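Pondero sorting and reuse strand, progress report
Mar 28, 2024
To: Normand Leclerc, Frerichs fund
From: Ylva Hägglund, Hatow

Normand, sorry this is coming at the end of the month and not the middle. Numbers first, then the bits you asked for on the phone.

Where we are. The object library stands at 122 items, all weighed, all with a card. Target for this stage was met in the first week so we carried on with the awkward stuff: crumpled things, see-through things, anything round. Drinks containers are still the biggest group by a long way. Cups, bottles, a few tubs. We keep them as they come out of the recycling, labels on, dents and all. Rinsed, obviously.

Mixed bin. Since October we've moved away from single items set out neatly and on to small mixed loads in the grey metal bin, the one with the sloped sides. Light load is a handful of things with space between them. The plastic cup on its side, the clear bottle lying flat, something pale green and speckled by the bottle's cap. Smaller green bits too.

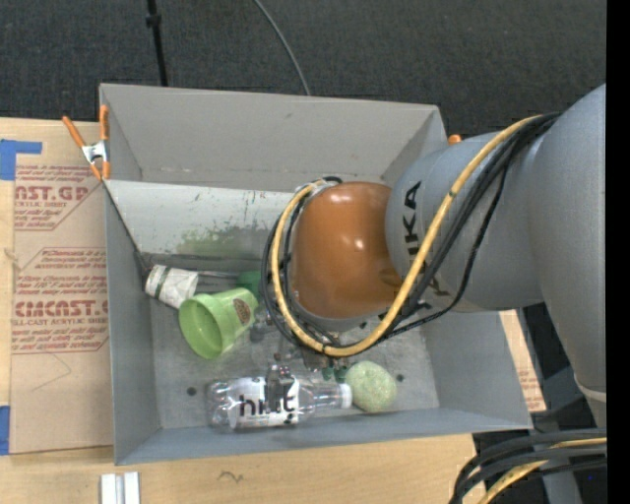 Full loads come next, and those need more stock than we've got. Sixteen is the most we have put in one go and it was a struggle to write down what was where afterwards. Leltar are lending us a second set of crates so we can prepare loads the day before. Should help alot.

The bin itself. Holding up. Scuffed on the inside and there are green marks that don't come off with washing up liquid, tried twice. Not a problem for the work but you asked about wear so there it is. I would like to replace the inner panel in the next period, it's in the budget under consumables, small sum. The slopes do their job, items end up down on the flat part and mostly stay there. Balls excepted.

Stock that didn't last:
- paper cups. They go soft, then flat, then they're a different object to the one on the card. 4 retired so far
- labels on the bottles, peel at the corner and then come off whole
- foam things. Two lost bits round the edges, reweighed, kept in for now

Question for you on the above, do Frerichs want the retired items kept untill the end of the grant? We've a box of them under the bench. Happy to keep going but it's filling up.

Record cards. Behind. The cards are fine but typing them up isn't, we're at the letter P. Plan is to do a full afternoon on it every week after Easter. Also need to agree what we call things, one person's "cup" is another's "tumbler" and the list has both for the same green one. Will send you the agreed wording when it exists.

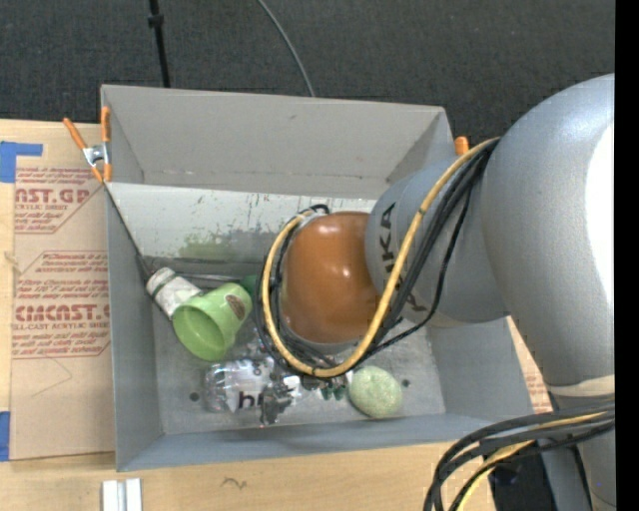
Money. Underspent on stock, as most of it was free. Overspent on shelving, the first lot bowed and had to go back, and the supplier only refunded part. Net effect is small and I've moved it across, sheet attached. No change to staffing.

Next period:
- full loads, starting with the drinks group
- new inner panel
- finish the cards
- first set of kitchen items (spoons, lids, jar tops), donated, waiting in the corridor

Two things I need from you. A yes or no on the retired items, and the new claim form, the one I have bounced. If you're coming over to see it, mornings are best.

Ylva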